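Eraseck Programme on Safe Working Practice for Domestic Robot Arms
Second progress report to the Skasier Fund
Submitted 2018-06-10

1. Purpose of this report

This report covers the second period of the grant. It sets out the work completed on the draft code of practice, the results of the first trial of that code, the changes made to the programme of work, and the matters on which the Fund's agreement is sought. Financial returns are supplied separately on the Fund's own form and are not repeated.

The programme has a single aim, unchanged from the original application: to produce a short code of practice for teams who develop and test robot arms for kitchen tasks, written in plain language and capable of being checked by someone outside the team. The code deals with conduct and record keeping. It does not replace any existing safety standard, and each section now opens with a statement to that effect, as the Fund requested in its comments on our first report.

2. Work completed in the period

The draft code has been revised in full. It now has 5 sections: preparing a task, limits on movement, handling of cookware and food, stopping and restarting, and records. The earlier draft placed stopping and restarting in an annex. Readers at both partner sites told us that they had not consulted the annex when setting up a task, and the material has been moved into the main text.

Lüthi has led on the limits on movement. The section asks each team to write down, before any run, the space the arm may enter, the space it must not enter and the speed it may reach in each. Teams are asked to state these limits in relation to fixed parts of the kitchen, such as the counter edge, so that a reader can check them without access to the control software.

Traren has led on cookware and food. The main difficulty has been the handling of objects whose contents may shift or spill. The draft now treats a pan with food in it as a separate class of object from an empty pan, with its own rules on approach, grip and tilt. A team that has tested a movement with an empty pan may not treat that test as evidence for a full one.

All runs in this period were carried out in simulation. The code requires this stage to be complete and signed off before a task is moved to a physical arm, and we have applied the same rule to ourselves. 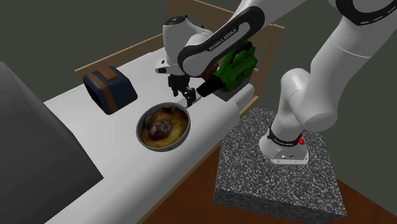

Figure 1. Simulated kitchen task under the draft code: the open gripper near the handle of a frying pan containing food.

The approach to the handle was chosen as the first task for review as it brings several of the rules together. The fingers must come down close to the handle without touching the rim, and the arm must keep clear of other items standing on the counter. The code asks that every such item be entered in the task sheet, including those which play no part in the task. In our first drafts of the task sheet this was left to the judgement of the team, and the sheets that came back were uneven.

3. Results of the first trial

The trial consisted of 682 simulated runs, each with a task sheet and a run record. Of these, 659 had records that met the draft code in full. The remaining 23 were returned to the site concerned. In most of these the reason for a stop had been left blank or entered only as "operator". The form now offers a fixed list of reasons, with space for a written note, and a run cannot be closed until one has been chosen.

The Fund should note that these figures concern the quality of the records. They say nothing about whether the arm carried out its task well, and we would ask that they are not quoted in that sense.

The trial also showed that the rule on restarting was open to 2 readings. One site took it to mean that the arm should return to its starting position after every stop. The other allowed the arm to continue from where it had stopped, provided that the path ahead had been checked. The revised text requires a return to the starting position whenever the gripper is holding an object or is within the marked area around one. In other cases the team may continue, and must record that it has done so.

4. Changes to the programme of work

The Fund was told in the first report that a glossary would be issued alongside the code. Reviewers found that it duplicated the text and in places disagreed with it. It has been withdrawn, and terms are explained where they first appear. The time saved has been given to the task sheet, which has taken longer than planned.

Work on shared scene files is behind schedule. The partner sites use different names for the same objects, and a common list must be settled before files can be exchanged. Traren holds the working list and will circulate it for comment.

5. Risks

The principal risk is that teams will treat sign-off in simulation as proof that a task is safe on a physical arm. Friction, the weight of food and the wear of gripper fingers are all simplified in the models used. The code states this in its opening section and again on the sign-off sheet. We consider the repetition justified.

A lesser risk is the length of the code. Each round of comments has added text, and we have set a page limit for the next draft.

6. Next period and matters for agreement

The third draft will be sent to the Fund in August. Physical trials will not begin until the Fund has confirmed that it is content with the section on stopping and restarting.

The Fund is asked to agree to the withdrawal of the glossary, and to the transfer of the related staff time to the task sheet and the common list of object names.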